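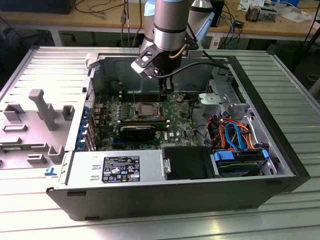 Section 4: Setting Up a Boundary Hearing

Home | Handbook | Forms | Find a Mediator | Contact

Last updated September 1, 2018
Filed under: Land and Boundary Disputes, Hearing Setup

Use this section after both parties have signed the Agreement to Talk (Section 3) and before anyone has said anything they will regret in front of their cousins. It covers the notice, the papers, the room, the walk and the first sitting. It does not cover inheritance. For inheritance, see Section 7 and eat something first.

The Zustbridge Land Panel hears disputes over where one person's ground stops and another's starts. It does not issue titles and it can't overrule a court. If a case is already before a judge, stop at this sentence and call the office.

4.1 Sending the notice

1. Fill in Form B. Write the names of both parties in the same size. You would be amazed.

2. Describe the land by its nearest road, its neighbors on all sides, and any marker both parties accept. If they accept no marker, write "none agreed" and move on. Do not choose one for them.

3. Set the hearing for a date no more than 60 days from the signing. Avoid planting, funerals and the whole second half of November, when half of Zendine is away and the other half claims to be.

4. Deliver a copy to each household by hand, on the same day. Ask for a signature. A wave from the porch is friendly and has no legal weight.

Note: Anyone who farms, rents or grazes the disputed strip gets a copy too, even if both parties insist that person has nothing to do with it. Especially then.

4.2 Collecting the papers

5. Ask each party for deeds, tax receipts, old surveys, letters and photographs. Take copies and hand the originals back before they leave the counter.

6. Give every paper a number in the order it arrives. Don't sort by importance. Each party already has a ranking, and the two rankings will not match.

7. Check what units a survey uses. The older Zustbridge plans are drawn in chains, and a chain is 66 feet. We once had two families ready to stop speaking for life over a field that had been measured in chains by one grandfather and in the other grandfather's paces by the other grandfather. Both men were right by their own method. One had very long legs.

8. Send each side a full list of what the other has filed. Surprises are for birthdays.

Caution: Never write on an original. Never staple an original. If you find a paper that looks altered, copy it, put it on the list like any other, and tell the chair privately. Do not hold it up to the window while its owner is standing there.

4.3 Preparing the room

9. Book somewhere neither party owns, rents, worships in or paid to have painted. In Fisamano this leaves the old weigh station. It is drafty but impartial.

10. Put the chairs in a rough horseshoe with the panel at the closed end. All chairs should be the same kind. If one has arms, take it out, or you will spend the first part of the hearing discussing the chair.

11. Limit each side to six people in the room, including the one who "is only here to drive." Others may wait outside. They'll hear everything anyway.

12. Set out water, paper, pencils and a large copy of the agreed map, if there is one. If there are two rival maps, put up both at the same height.
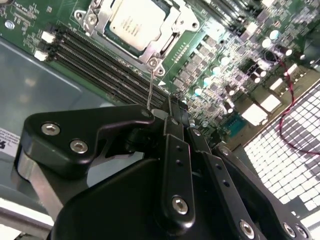
13. Decide beforehand who keeps the record. The record keeper doesn't ask questions, doesn't nod, and above all doesn't laugh, which in a long goat case takes some character.

4.4 Walking the line

The walk comes before the first sitting. Panels that skip it end up arguing about a ditch that all the members imagine differently.

14. Meet at the point both parties agree on. If there isn't one, meet at the public road.

15. Let the party who filed go first and show the line as they see it. The other party follows and stays quiet. Then swap. The second party will have been saving things up, so allow extra time.

16. Mark each claimed line with flags, one color per side. Flags go in soft ground only and come out the same day.

17. Measure the gap between the two lines at its widest point and write it on the sketch. In the Figueiredo lane case the parties had told everyone in the district they were fighting over an acre. The tape said 6 feet. They settled before supper, mostly out of embarrassment.

18. Ask the neighbors on either side what they remember, one at a time and out of earshot of each other.

Caution: Do not move, straighten, dig around or lean on any stone, post or tree that anyone has called a marker. If a marker has shifted since the notice went out, record it and suspend the walk.

Note: Animals stay penned until the flags are collected. The panel does not reimburse eaten flags.

4.5 Opening the first sitting

19. The chair reads the ground rules aloud, all of them, including the one about telephones.

20. Each side speaks without interruption for the same length of time. Use a clock everyone can see. Elders may be heard first if both sides agree.

21. When somebody says "everybody knows," the chair asks who, by name. Write the names down. "Everybody" usually comes to two people and an uncle.

22. After both have spoken, the chair repeats each claim in plain words and asks whether it's been stated fairly. Fix it until the answer is yes. This is slow. Let it be slow.

23. If voices rise, break and send the sides out by different doors. The weigh station has one door, so stagger them.

Note: Cremilda Aguiar, who chaired panels in Zendine for years, closed every first sitting without asking for a decision, however close one looked. We've kept her rule. Terms may be offered from the second sitting on.

4.6 Filing afterward

24. Both parties sign the record of what was said. Signing doesn't mean they agree with it. Explain this twice.

25. Send the record, the sketch and the numbered list to the office. Each case file has room for 100 pages; past that, start a second folder and label it.

26. Questions about forms go to Higinio Tlapale at the Zustbridge counter. Questions about who is going to win also go to him, apparently, and he'd like them to stop.

Continue to Section 5, Second Sitting and Terms.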